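Friday, Berbridge room, afternoon

Started sorting the small stuff for the Narnirero table. Roswitha Stöckli wants everything that lives on that table in the cardboard organizer, one kind of thing per compartment, so we stop hunting through drawers before a visit.

Compartments as of now: adapters at the back, short leads next to them, labels and tape in the middle. Front right is for the black blocks. Left side still undecided - maybe the Amonix spares, if they fit.

Cut two of the dividers down and put them back in. One leans. Glue tomorrow.

Labels: 200 left on the roll, 300 more on order. Box number is 442, write it on the short side, the long side gets covered by the shelf lip.

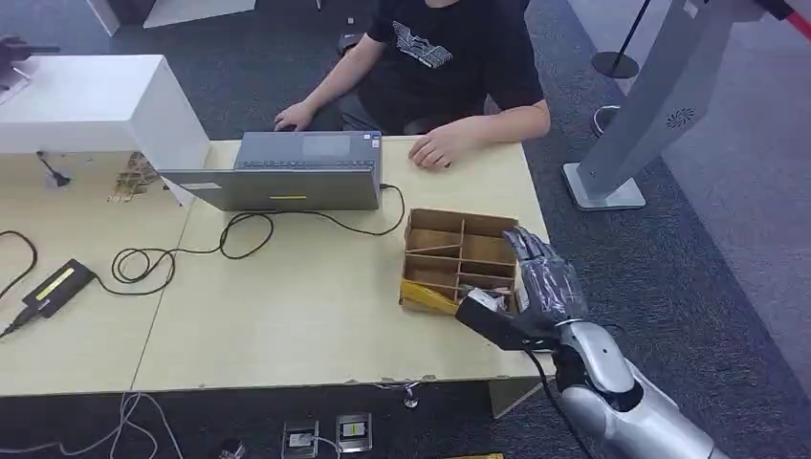
Organizer on the table, front right compartment, with the laptop behind.

To do: tie up the laptop power cable, it takes up too much of the table. Ask Roswitha whether the Yule box gets the same layout before I cut more cardboard.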